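Search this site
Search reports, cars, dates
Go

Pulevine Shared Car Program: Progress Report to the Ryu Fund

Submitted 2026-07-02 by Man-sik Byun, program lead

We're halfway through the grant and I'm happy to say the cars are getting used! When we wrote the application we hoped that people in Pulevine without a car of their own would borrow one for the clinic, the big grocery run or a job interview in the next town. They do all of that, and they also book the wagon for band practice, which we hadn't planned for at all.

Trips so far

Members have made 781 trips since the program opened in January. Of those, 597 were under two hours, so a single car can often serve several households in one day. The longer bookings fall mostly on weekends, and we have started asking people to return the wagon by Sunday evening so it can be charged for the Monday clinic runs.

The hatchbacks remain the favorites. People like how easy they are to park on Mill Street, and the high seats help our older members get in and out. The wagon is the better highway car (quieter, and much steadier in a crosswind), but its rear window is small and new drivers find it hard to back up. We've put a strip of reflective tape on the end wall of the Mill Street bay, and the bumper scrapes have stopped.
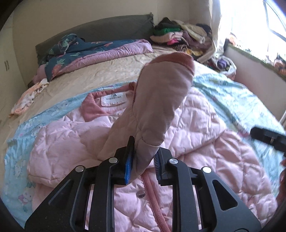
Charging and upkeep

Both chargers at the Lutano lot are running. The second one was late - the electrician found the old conduit was too narrow and had to pull it out - and for a few weeks we were shuffling cars around at bedtime. Now a car that comes back in the evening is full by breakfast.

Turo Garage has done all the service work, and I can't praise them enough. They rotated the tires on every car, replaced a cracked mirror on the blue hatchback and found a worn wiper motor before it quit. Upkeep is under budget by $2,000, and with your approval we'd like to move that money to winter tires. The all-season set on the wagon did fine on plowed roads but slid more than I liked on the hill above the school.

Member training

Every new member takes a 30-minute drive with one of us before booking alone. We cover the one-pedal braking, the shift buttons (everyone looks for a lever), plugging in, and what to do if the key card isn't read the first time. It's my favorite part of the job.
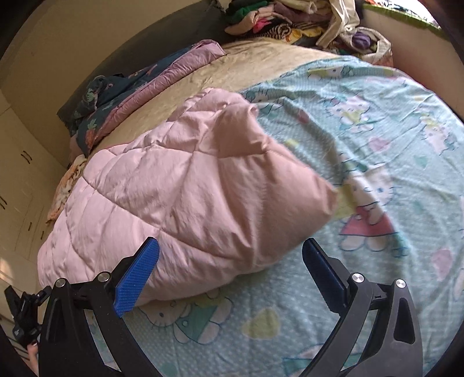 Some members asked for a second drive after dark, so we added evening sessions in the spring. The headlights on the hatchbacks are bright and well aimed, but the touch screen is far too bright at its factory setting. We now dim it in every car and leave a card in the door pocket showing how to change it back.

Child seats have been a popular request. We keep two in the Lutano shed, and members can reserve one along with the car. A third would help on Saturdays, when both are usually out.

What's next

The winter tires come first. After that I want to get the booking page working properly on older phones; right now the calendar runs off the side and people end up calling me. We're also talking with the library about a parking bay by its back entrance, close to the bus stop. They seem keen, and I should have a yes or no before the next report.

Comments

wagonfan
Please keep the Sunday return rule. Had a full charge on Monday for the first time in ages.

D. from Mill Street
Could the evening drives start a bit later? I don't get off work until seven.

Man-sik Byun
Yes, we can do that. Call me and we'll pick a night.

hillside
Very glad about the winter tires!

Recent reports
Opening month: first bookings and what we learned
Choosing the wagon
Charger two at the Lutano lot
How to reserve a child seat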